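Je vais râler un peu, vous êtes prévenus. Le mois de mars a été consacré, chez nous, à relire des protocoles d'essai en simulation, et j'en ressors avec une conviction un peu têtue : on écrit des pages et des pages sur ce que le robot doit faire, et presque rien sur ce qu'il y a autour de lui quand il le fait.

Un exemple. Le guide interne qu'on utilise à Broddale (je l'ai hérité d'Ebise Tekleab, qui l'avait elle-même rafistolé à partir d'une version plus ancienne) consacre 19 pages aux seuils de réussite. Combien de secondes pour saisir, quelle tolérance à la pose, à partir de quelle hauteur un objet est considéré comme soulevé. Très bien, très propre. Et sur la pièce virtuelle ? Un paragraphe ! « Un environnement intérieur représentatif. » Représentatif de quoi, je vous le demande. De la cuisine de ma mère, d'un entrepôt, d'un hall de gare ?

Rekha Fernandes trouve que j'exagère. Pour elle, le décor est une affaire de goût, et tant que la physique des contacts est correcte, le reste peut attendre. On a eu cette discussion trois fois, dont une à sept heures du matin devant la machine à café, et je n'ai pas bougé d'un pouce (elle non plus, d'ailleurs).

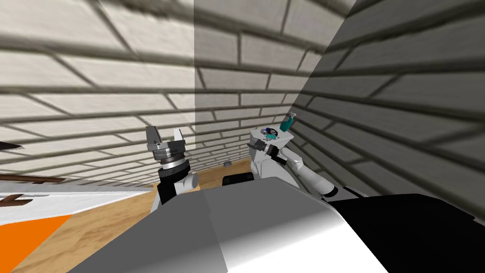
La règle que je voudrais voir partout tient en une phrase : tout essai simulé doit être livré avec la fiche de sa scène. Éclairage, matériaux, objets au sol, meubles, point de vue, état de chaque pince au départ. Prenez la lumière : quand elle vient de la gauche et que le mur de briques de droite reste presque entièrement dans l'ombre, une pince levée de ce côté-là avec un petit objet bleu-vert se détache sur du gris, alors que l'autre, vide, a droit à un éclairage bien plus généreux. Si votre modèle se débrouille mieux d'un bras que de l'autre, vous allez accuser quoi, la commande ou la lampe ? Sans fiche, bon courage. Même chose pour le galet gris posé près du mur du fond et le bloc noir un peu plus en avant : est-ce que ce sont des cibles, des obstacles, des distracteurs ? Celui qui a monté la scène le sait peut-être. Celui qui reprend les résultats six mois plus tard, sûrement pas.

Et puis il y a la question du hasard, que tout le monde brandit comme un joker. « On randomise, donc c'est robuste. » Ah bon ? On nous a présenté chez Gilitz une campagne de 2 878 épisodes, chiffre superbe, bien en gras sur la diapo. J'ai demandé ce qui variait. La position des objets et leur couleur. La lumière, jamais. Les murs, jamais. J'aurais préféré 1 000 épisodes avec une liste honnête de ce qui bouge et de ce qui reste figé, plutôt que ce gros chiffre dont on ne sait pas quoi faire.

Catarina Barreto m'oppose un argument plus sérieux : la paperasse tue les petites équipes. À Olcombe, ils sont 5, et si on leur demande de remplir un formulaire par scène, ils arrêteront tout simplement de publier leurs scènes. Je l'entends, vraiment. Mais la plupart de ces informations sont déjà dans les fichiers de configuration ! Il suffit de les exporter, d'ajouter deux lignes écrites par un humain (à quoi sert cet objet, pourquoi cette lampe) et de joindre une capture prise du point de vue du robot. Un quart d'heure, café compris.

Je ne demande pas une norme de trois cents pages. Je voudrais déjà qu'un relecteur ait le droit de renvoyer un rapport sans fiche de scène, comme il renverrait un tableau sans unités. Rekha a promis d'essayer sur sa prochaine campagne, en soupirant beaucoup, et je lui envoie mon modèle de fiche ce soir.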